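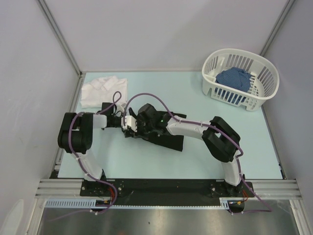 Soomro, April 2019

Blog > Robots > House Rules

Print this post | E-mail this post

I have opinions about cable ties now. I used to have opinions about movies.

We spent most of last November writing rules for the folding cell. Before that we had one rule, "be careful," which everybody agreed with and followed in their own way. Now there's a sheet of paper. It has seven rules, and I've been asked to stop calling them the commandments.

Rule one is that the cables get tied to the links and keep a loop of slack over the wrist. Ours are purple, so there's no pretending you didn't see one. Too little slack and the wrist pulls on its own leash. Too much and you've built a snare.

Rule two: both arms bolt to the same plate, and the plate doesn't move. If you move it, you own the recalibration, and your evening.

Rule three is the one people fight me on. When two grippers are working the same piece of cloth, one of them is in charge. Jonalyn Galang wanted them equal. We tried equal. Equal is how a perfectly good black rag from Skonberg became two rags.

Rule four says the laundry basket goes at the back, on the right, every time. Five says a folded piece goes back left. I wrote that one without defining "folded," and I'd like to thank my coworkers for exploring the space I left them.

Six: hands stay out until the arms are parked. A green light on a gripper is not an invitation. I don't care how badly the cloth is bunched or how sure you are that you could fix it with one finger.

Seven, log every stop, including the embarrassing ones. We're at 200 entries. My favorite reads, in full, "sock."

The official standards are longer and better than ours, and you should read those first. Ours just fits on the door.

Comments

Asif Tarar: Rule three also works for couples and fitted sheets.

Niron: What do you do about ties that work loose? We check ours every morning and still get surprised.

Jonalyn Galang: For the record, it was already a pretty thin rag.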